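Pummont Folding Work Table, white top

Posted Jun 7, 2023

I bought the Pummont in April to use as a potting bench through the colder months, and it has been set up in the garage ever since. It replaced an old Povonley trestle that had started to lean. I paid full price at Plostulmont and carried it home flat in the back of the wagon.

Putting it up takes one person a couple of minutes. The legs lock with a push button on each side. The maker rates it to 100 kg, which I haven't tested, but two full bags of mix sitting at one end didn't make it sag. 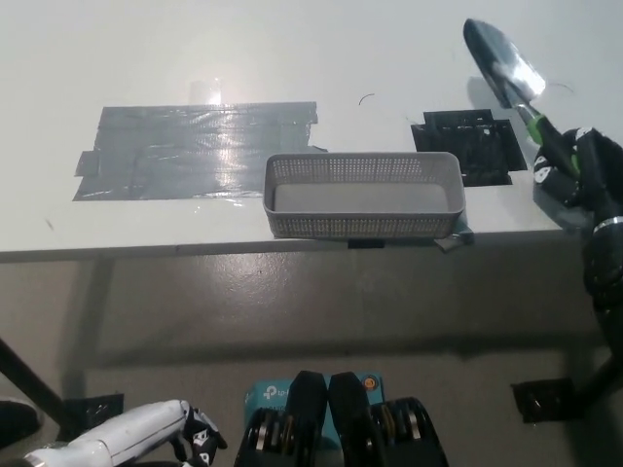

The top is the reason I chose this model over the cheaper grey one. It's flat, it has a matte finish and there are no grooves or moulded handles for soil to collect in. A damp cloth gets most of it off. It does show every mark, so if you want a bench that looks clean between jobs, get a darker colour. Duct tape sits flat enough on it to work over, and I have a big patch of grey on the left and a smaller black one on the right. The grey is starting to lift at the edges of the strips. A shallow plastic basket fits between the two with room to use a trowel above it, and the front edge will take a small clip.

The height is fixed. I'm fairly tall and after 30 minutes of pricking out seedlings I feel it in my back. The Nguyen-Tran bench has adjustable legs, but it's heavier and the top is ribbed.

The rubber feet are poor. One came off the first time I dragged the table over the concrete and I had to glue it back on.

I'd buy it again for light garden work. For sawing or anything with a vice, look at something with a thicker top.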